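**Progress report to the Wegener Fund, April 23, 2024**
Murden School robotics club, grant year one

We're past the halfway point and I'm very happy to say the club is bigger than it was in the fall! We now have 13 regular students, and the simulator side of the project has really taken off. Two of the newer members had never written a line of code before they joined, and both have now put their own approach routines into the shared folder.

The students are working in simulation until the arm kit from Ekero is ready for them. Each pair writes a short program that brings the gripper up to a surface with the fingers open, stops, and holds position. Silvan Mayrhofer has been teaching them to check the gripper view at every stop, and they've become quite picky about it – arguments over a few pixels can take up half a session.
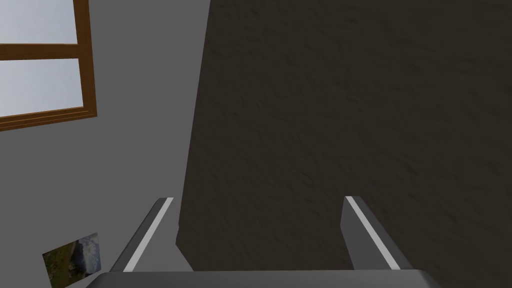
*Simulator view over the open gripper, facing the brown surface at close range.*

We have logged 101 runs so far. Eighteen of them ended with a finger pushing into the target, nearly all from the early weeks, and the students wrote a short note on each one. Those notes have turned into the best teaching material we have. Aurelia Strebel now starts new members on them before they touch the code.

**Spending.** We have used $2,220 of the grant, mostly on two refurbished laptops and the deposit for the arm kit. The Wosell software licenses came in under the quoted price, and we'd like to move what's left into spare finger pads, if the fund agrees.

**Next.** Grasping comes after approach, and three pairs have already started on it. We also want a student team ready for the regional meet in August. The entry form needs a letter from a sponsor – could you let us know who at the fund should sign it?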